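Chapter 6
Small Things That Come in Pairs

In this chapter you will learn how to sort, store and check small items that belong together. We begin with wireless earbuds, because almost every household has them and almost every household has lost one. The same method is used later for cufflinks, earrings and contact lens cases.

A pair is a simple idea, but it makes storage more difficult. When one spoon is missing from a drawer, the other spoons are still useful. When one earbud is missing, the owner has half of a product. For this reason the charging case should be treated as the home of the pair, and the first rule of the chapter is this: open the case before you put it away.

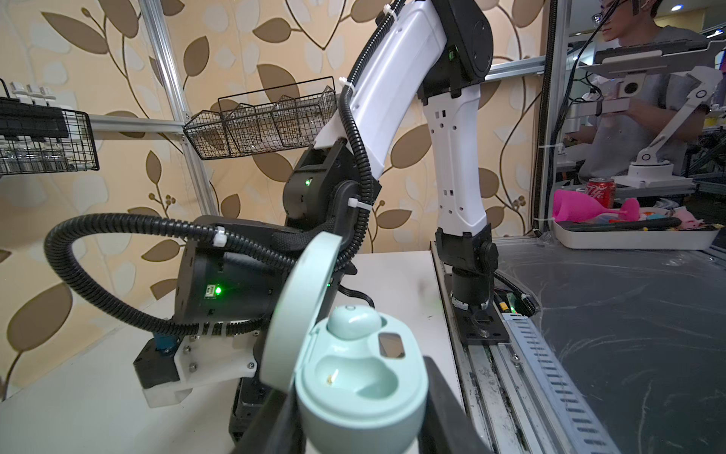
A closed case tells us nothing about its contents. At the Tillberg lost property office, the staff once went through 293 small electronic items in March, and up to 100 of them were cases which had been handed in closed and written down as complete. Many were not complete. After this the office changed its form, and now there is a separate line for the left earbud, the right earbud and the case.

The second rule concerns the surface on which we sort. Choose a table that is plain and light in color, and clear away papers and cloths before you start. Earbuds are rounded and they roll easily. Put each one down with some space around it, so that two colors are not mixed by mistake. 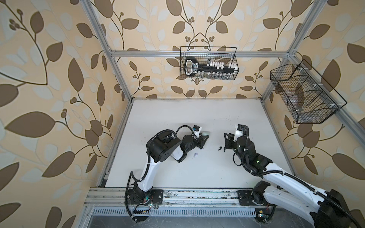 Color is the first thing to compare, but it is not enough. Two earbuds of the same color can come from different models, and then they will not sit correctly in the same case. Compare also the shape of the stem, if there is one, and the position of the metal contacts. The Kairys method, which we will study in section 6.2, uses a card with 12 squares for this work. The Honside method uses shallow trays and is better for a large collection.

Words to know before you continue: pair, slot, contact, hinge, loose item, mismatch.

Before section 6.1, please read the short text on the Zison household survey at the end of the book.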